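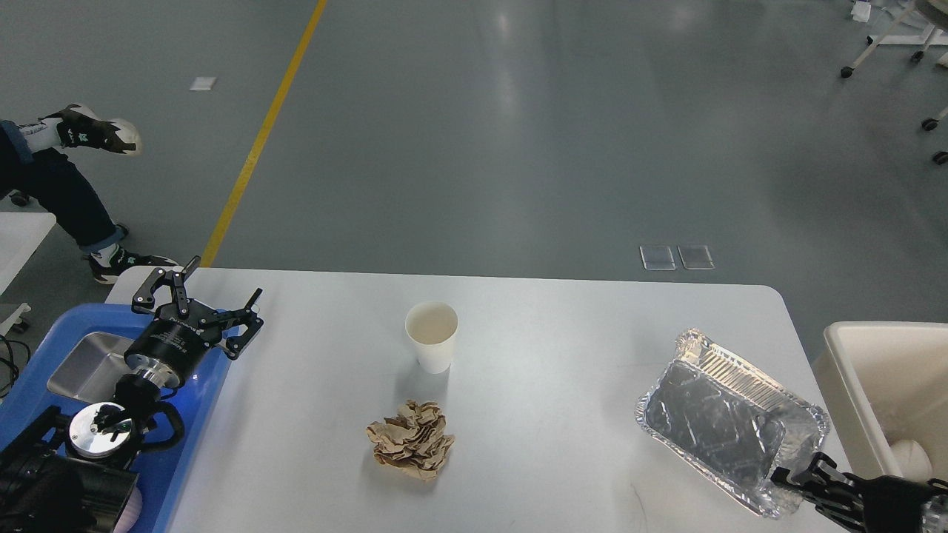

Kelance table-clearing project: progress report to Campbell
Wednesday, August 12, 2020
Prepared by Ghislain Robichaud

Work since the February report has gone mainly into the grasp planner and the logging tools. The move from the old planner to Coron is complete and both arms now run from one process.

Perception. The segmentation model was retrained with 284 extra labelled views of foil, paper and card. Foil is still the weakest class. Reflections break up the depth data, so the planner now takes the rim from the colour picture and fits a plane to it.

Planning. We ran 177 clearing trials on the new build and 152 finished without an operator stepping in. Of the failures, 21 were foil trays that bent in the grip and slipped before reaching the bin. The other four were arm-to-arm stops, where the collision margin is set too wide near the middle of the table.

Control. Grip force is now limited by object class. Paper cups come up without being crushed at the lowest setting. Trays need a slower close, and this is not yet tuned on the left hand.

Tooling. Emar replays a trial from its log and shows the planner's choices step by step. It does not handle dropped camera messages yet.

Next period: tray grasping, a smaller collision margin and the Emar fix. Spending is within budget and we are not asking for any change to the end date.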